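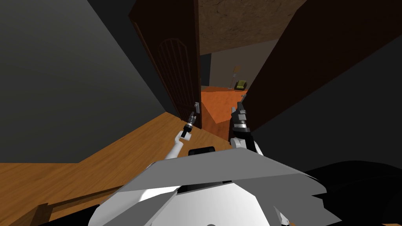
The dark brown wooden door, open.

About Villca

Villca is a joinery firm that makes and hangs internal doors for homes, schools and small offices. We started in a rented unit behind the old dairy at Dullinen and we still work from the same yard, although we have taken on the two units next to it since then.

What we do

Most of our work is replacing doors in older houses. Openings in these houses are seldom square, and a door bought off the shelf often has to be cut down so far that the joints are weakened. We measure the opening, make the door to fit and hang it ourselves. We also supply frames, linings, architraves and thresholds, and we repair existing doors where the timber is sound enough to be worth keeping.

We do not make external doors or windows. If you need these, we can give you the names of other workshops in the area.

How we work

A first visit is free within 30 miles of the yard. We measure the opening at the top, middle and bottom, check the floor for level and ask which way you would like the door to swing. You will then receive a written price. Once you accept it, we ask for a deposit, and the balance is due when the door has been hung.

Making a single door usually takes three weeks. Larger orders take longer, and school work is mostly booked into the holidays. We hang doors on three hinges as standard. Old doors can be taken away at no charge if you tell us before the fitting date.

Our timber

We use oak, ash and redwood pine. Boards are kept indoors at the workshop before they are cut, so that they can settle. Doors can be supplied bare, oiled or stained. Stain samples are kept in the front office and you are welcome to borrow them for a few days, as colours look different from one room to another.

Our ranges

The Letel is a plain flush door with a solid core. It is the one most often chosen for offices and rented flats. The Hundska is a four-panel door with a deeper bottom rail, based on a pattern found in many of the terraced houses near us. Both can be made to any size up to the limits given on the price list. We also copy existing doors from a sample or a drawing.

Last year we made and hung 157 doors. The largest single order was for a primary school, where we replaced the classroom doors on both floors and fitted finger guards throughout.

Visiting the workshop

The front office is open on weekday mornings. Please ring first if you would like to see timber or discuss a drawing, as the joiners are often out fitting. Parking is in the yard, to the left of the gate. There is one step up to the office and we can put down a ramp on request.

The workshop is closed for stocktaking in the last week of March.

Page last updated: 2018-08-07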